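Notebook – Rorari mobile build
2020-02-02

Picking up from the input lag mess. Touch still eats the second tap if it lands during the tile flip. Spent the morning on it. Flip animation was blocking the input queue, which I wrote myself in August and then forgot about. Moved the read out of the animation callback, now it goes every tick no matter what the tiles are doing. Feels better on the old phone. Tablet still a bit mushy but the tablet is mushy with everything.

Note for Kathleen: the flag is called holdInput, not inputHold. I had both in the code. One of them did nothing. Don't bring it back.

Tried flip speed at 8 ticks, then 7. Seven feels snappy but the color change reads wrong, you see the new color before you believe the tile has turned. Back to 8. Leaving the constant where it is at the top of TileView so anyone can mess with it.

Combo timer next. Kathleen's complaint from last build: combo dies while the player is still watching the burst effect, so you get punished for looking at the pretty thing. Fair. Pausing the timer during bursts made it way too easy, I chained most of level four without thinking. Now the timer runs during the burst but at half speed. Have not told her the number, want to see if she notices.

Her scores with the new timer, left hand only because she was eating: 1834 best. Mine was lower and I made the game. Moving on.

Burst particles. Capped at 90 per burst, pool them, stop allocating. The hitch on the third burst in a row was the garbage collector, not the shader as I have been telling everbody for weeks. Sorry to the shader. Still want to look at the blend mode though, the yellow burst on the pale background goes to mud. Try additive only for the core and plain alpha for the outer bits.
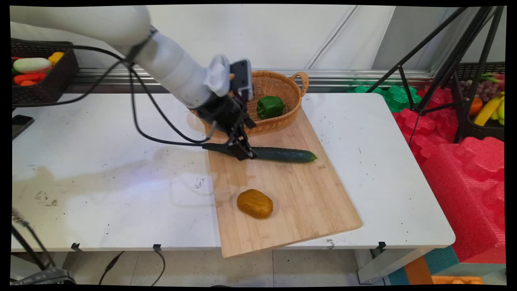
p. 7

Sound. Bạch sent over the new set – pops, the long whoosh, two versions of the fail sound. Pops are great. Whoosh has a click at the end, trimmed it by hand, ask for a clean one. Fail sound A is too sad for a game where you fail every minute. Using B. Pitch goes up a step for each link in the combo and resets on break. Had it resetting on pause also, bug, fixed.

Levels. Proralari editor crashed twice saving the hex layout. Both times after undoing a paste. Have not reported it, need a clean repro first. Until then: save, paste, look, save again. Do not trust undo. Lost the rotating layout for level eleven and rebuilt it from memory, and I think the new one is meaner. Keeping it for now. Center tile starts locked, outer ring turns when you clear a pair, so the obvious first move is the bad one. Might be too nasty that early. Swap with fourteen?

Kathleen says swap. Swapped. Then the save file broke, becuase progress is stored by position in the list and not by level id. So anyone who had cleared eleven now shows fourteen as cleared. Only testers have it so no harm, but this would have been ugly after launch. Changing progress to use ids. Migration code: read old list, map to ids with the old order hardcoded, write new file, keep the old one as backup. Half done. The write part works. The backup part writes an empty file, look at that first thing.

Menu transitions. Every scene has its own open and close and they are all different lengths and I am sick of waiting for the settings one. Cut it short. The title one stays long, it hides the loading. If loading finishes early the transition should speed up instead of sitting there spinning hexes at you. Wrote that, then found out loading never finishes early on the old phone. Fine.

Ads question still open. Erkport wants a full screen one after every fail. No. A fail can be four seconds in. Kathleen drafted a reply, much politer than mine: one between levels, never mid-run, plus the optional watch-to-continue. Continue gives you back the board as it was with the combo at zero. Need to store the board on fail for that, currently I wipe it right away so the fail animation has something clean to draw on. Order of things there is going to have to change. Not today.

Colorblind mode. Shapes inside tiles, tested the set at real size. Triangle and diamond look the same on the small phone. Dropped diamond, put in a thick bar. Bar is readable even when the tile is mid flip, nice suprise. Considering having shapes on by default and a toggle to hide them. Looks busier in screenshots though. Kathleen for, me undecided.

Battery. Phone got hot on the title screen of all places. Background hexes redraw at full rate forever. Dropped the title to half rate, could not see a difference. Check the pause screen for the same thing.

Left over:
– backup file empty, see above
– whoosh, clean version from Bạch
– yellow burst blend
– store board before the fail wipe
– Proralari repro (paste, undo, save?)
– font on the score counter jumps sideways when a 1 comes up, need fixed width digits
– tablet

Build is on the shared drive, the one without "old" in the name. Holding off sending it to Erkport until the migration is finished. If you install over the last build your progress will look wrong, clear the app data first.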